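Zunico Boards > Hardware > Buying and Selling

Thread: Refurb office towers, worth it in place of a new budget PC?

Looking for a family computer for homework and bills. Stitden has ex-office desktops cheap, and a new one at Zapata costs twice as much. Which would you buy?
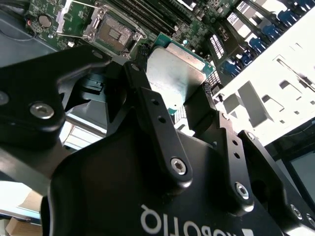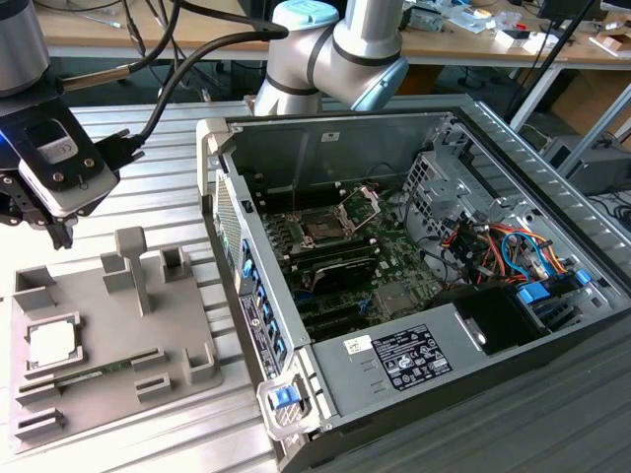
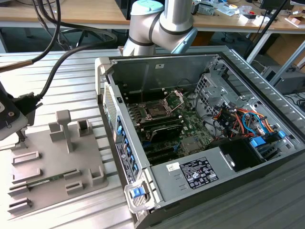

olell_dad

Forgot to say, no gaming. My limit is 2 machines, one for each kid.

pinecreek45
Refurb. I bought 5 for our church office and four are still running. Put in a new SSD and you're done.

marzipan_j
I'd go new. Stitden's warranty was 45 days when I bought from them, and my power supply quit in December, well after that. It was a proprietary part, too.

pinecreek45
You can get those supplies used. It's a ten-minute swap.

marzipan_j
For you, maybe. He wants it for homework.

user2665
Check which Windows version the processor supports before you pay. That matters more than the warranty. Also ask if Wi-Fi is included, because plenty of office desktops don't have it.

olell_dad
No Wi-Fi on the listing. What does an adapter cost?

pinecreek45
Less than lunch. Get a USB one.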